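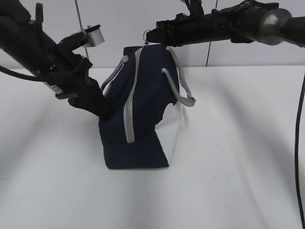

Page last changed: 2018-12-23
By Griet Dekker

Soft lunch bags and small totes: cleaning, drying and storing

A soft navy bag with light gray handles will go a long time between washes if it gets wiped out every evening. Most of the smell people complain about comes from crumbs and spilled drink left in the bottom seam overnight.

Daily

Empty the bag as soon as it comes home. Turn it over above the sink and tap the base. Stand it on a clean table, pull the top edge up and open, and wipe the inside with a damp cloth and one drop of dish soap. Do the corners last, using a finger inside the cloth. Leave the top open until morning.

Stains

Dark fabric hides grease but shows flour, lint and dried milk. Brush it dry first. Lighter parts, such as a white end panel, a gray trim stripe or the handles, need more care. Mix a teaspoon of baking soda with a little water, dab it on, wait ten minutes and wipe off. Don't use bleach. It will spot the navy if it runs.

Handles get dirtiest where the hand goes. An old toothbrush and soapy water will do it. Work along the strap and not across it, or the edges fray.

Washing

Check the label. If there isn't one, wash by hand in water up to 41 degrees Celsius. Bags with a stiff board in the base shouldn't be soaked. Elsa Aasen in Cernstead wrote to say hers came out of the machine with the base folded in half and it never went flat again.

Drying

Stuff the bag with a dry towel so the sides stay square, and stand it upright. Hanging it by one handle pulls the rim out of shape. Change the towel after 6 hours if it feels damp.

Storing

Fold the base up flat against the front, then lay the handles down over it. Keep folded bags on edge in a drawer, like files. If you have the shelf space, leave them standing and put the smaller ones inside the bigger ones.

Replace a bag when the lining cracks. Tape doesn't hold on it. A loose handle can be sewn back with doubled thread.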